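Leave the table clear

Most sheds and spare rooms have one good table, and most of those tables are buried. I think a work table should be left bare at night, even if that means a box on the floor. At Rustdale we have kept ours that way since February. A wooden top is easy to wipe and hard to replace.
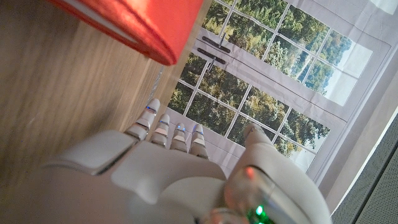 Straps are the real test

Saranya Menon keeps 26 straps in a drawer, rolled. I tried that and gave up. A rolled strap comes out creased, and somebody has to undo it before it's any use.

Bright ones are worth the extra money. You can find orange-red fabric on a brown table without your glasses — grey is another matter.
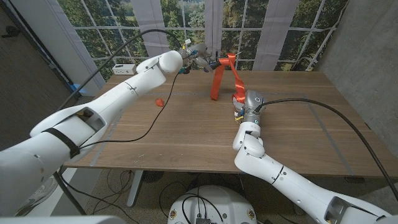 Drawers also fill up with things that aren't straps. Mine had two dead torches in it and a manual for a mower I sold.

Hanging is better, and it costs next to nothing. Any board with clear space under it will do. A flat orange-red strap drooping from the underside of a pale board, in a loop, is easy to see and easy to reach. Marjatta Rautiainen says it looks untidy. I can live with that.

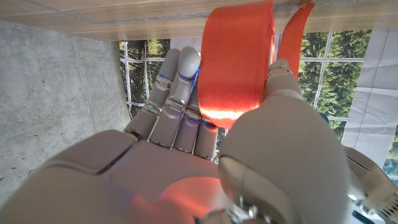

Shelves get too much credit. People put them up for storage and forget the underneath, where a strap can hang in a wide band with room to spare. I'd take that over another drawer.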